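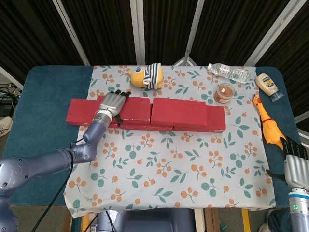
## Re: red blocks, keep or repaint?

**hutuden_29:** got a set like these, scuffs all along the edges. Sand + repaint or leave? Paid 70 for the lot

**stalex:** leave em. worn edges look good, esp on a berry cloth

**drustov:** disagree. light sand, one coat of crimson, done by Wednesday

**stalex:** and they'll stick togther when you stack them. no thanks

**hutuden_29:** hm. maybe just the worst one first

**drustov:** fine but use 100 grit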